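TX 214 Care of Textiles and Apparel
Handout 5: Folding and Flat Storage of Knit and Woven Garments
Instructor: Dörte Schmieder
Revised 7 December 2024

5.1 Scope

This handout covers garments that are stored flat: T-shirts, polo shirts, light sweaters, and woven shirts without a structured collar. Hanging storage was treated in Handout 4. Household linens (towels, tea towels, pillowcases) are folded by the same rules and are mentioned where the procedure differs.

Students should have read the fiber section of the course reader before the lab. The terms wale, course, grain, and bias are used below without further definition.

5.2 Why folds matter

A fold is a bend held under load. The load is the weight of the garments stacked on top, plus whatever pressure the drawer or shelf adds. Three variables decide how visible the crease will be when the garment is taken out: the radius of the bend, the pressure on it, and the time it is held. Moisture and heat increase the effect of all three. A cotton shirt put away slightly damp will take a crease overnight that the same shirt, fully dry, might not take in a month.

Knits recover better than wovens of the same fiber, since the loops can shift without the yarn itself being sharply bent. They are also easier to distort. A knit pulled by one corner will stretch along the bias, and if it is then folded in that state the distortion is stored along with it.

Fiber content changes the picture again. Linen and untreated cotton crease readily. Wool recovers well if it is given air. Polyester resists creasing at room temperature but holds a crease firmly if folded while still hot from the dryer.

5.3 The work surface

Use a flat, smooth surface at hip height or slightly above. The garment must be able to slide. A rough or padded surface (an ironing blanket, a bedspread) grips the lower layer while the upper layer moves, and the fold comes out skewed.

The surface should be larger than the garment laid out with sleeves extended. Where this is not possible, let the sleeves hang over the sides and keep the body fully supported. Do not let the hem hang over the front edge, as its weight will draw the body toward you.

Wipe the surface before starting. Light surfaces show lint from dark garments and should be wiped again between color groups.

5.4 Finding the reference points

A garment out of the basket has no obvious orientation. The first task is to find two points that belong to the same line. In order of preference:

Shoulder seams at the neckline
Shoulder seams at the sleeve head
The two lower corners of the hem
The two cuffs

Shoulder points are preferred because the seam there is stabilized, often with tape, and does not stretch when it carries the weight of the garment. Cuffs are the weakest choice. A shirt lifted by the cuffs hangs in a deep curve and has to be straightened again after it is put down.

For rectangular linens any two adjacent corners will do, but take them on the short side when the piece is long. Printed or woven stripes are useful as a check on squareness, provided they follow the grain. On inexpensive printed cloth they often do not.

5.5 Spreading

Grip a fold of fabric, not a single layer at its raw edge. Take the two points, separate the hands until the fabric between them is straight but not tight, then draw the hands apart and slightly toward you. The rest of the garment follows by friction. Two or three short pulls are better than one long one.

If the body has folded under itself, lift the two points clear of the table and lower the hem first. Then bring the shoulders down away from you. Smooth from the center outward with the flat of the hand. Smoothing from the side inward pushes slack to the middle, where it will be trapped by the first fold.

Shirt on the table, followed by a close view of two gripper fingertips at the edge of blue cloth:
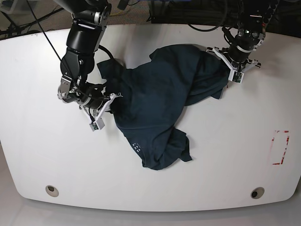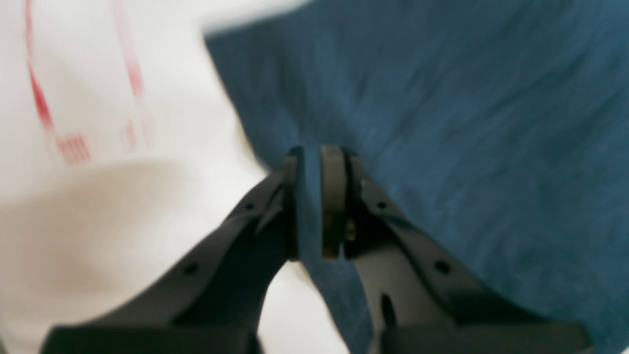 Dionysis Xenos objected in the July session that the preference for shoulder points assumes a garment that is right side out and dry. With a heavy sweater, he said, the shoulders should never carry the weight at all, and he would rather slide both forearms under the body and turn the whole piece over onto the table. He also doubted that the hem should go down first on anything with a ribbed band, "because the rib grabs and you end up spreading it twice."

Both points are accepted for heavy knits. For the purposes of the lab, a heavy knit is any sweater that visibly lengthens when held up by the shoulders. Use the forearm method for these and note it on the lab sheet.

5.6 Fold sequence, short-sleeved shirt

1. Lay the shirt face down, neckline away from you.
2. Fold one side toward the center line, from mid-shoulder to hem. The fold should run parallel to the wales.
3. Turn the sleeve back so that it lies inside the folded edge.
4. Repeat on the other side. The two side panels may meet but should not overlap by more than the width of a hand.
5. Fold the hem up to just below the neckline.
6. For drawers, fold once more. For shelves, stop here.
7. Turn face up.

Long sleeves are laid down along the body after step 2, with one angled fold at the shoulder. Avoid a second fold at the elbow if the garment is long enough to do without it.

5.7 Stacking

Put heavier garments at the bottom. Alternate the direction of the folded edge from one piece to the next, otherwise the stack leans. Leave enough space above the stack for a hand to enter without pressing down.

Garments kept for a full season should be refolded once on different lines.

5.8 Lab exercise

Work in pairs, one set of garments per pair. Fold each garment by the sequence in 5.6, place it under the test board, and leave it until the next meeting. Record fiber content, knit or woven, dry or damp, and the crease rating on the 1 to 5 scale (5 is no visible crease). Rate under the side lamp, at arm's length, before touching the fabric.

Sheets go in the tray marked Nirnis. Unlabeled garments cannot be rated and should be returned to the cupboard unfolded.

Reading for next time: course reader, section on stain removal, up to and including protein stains.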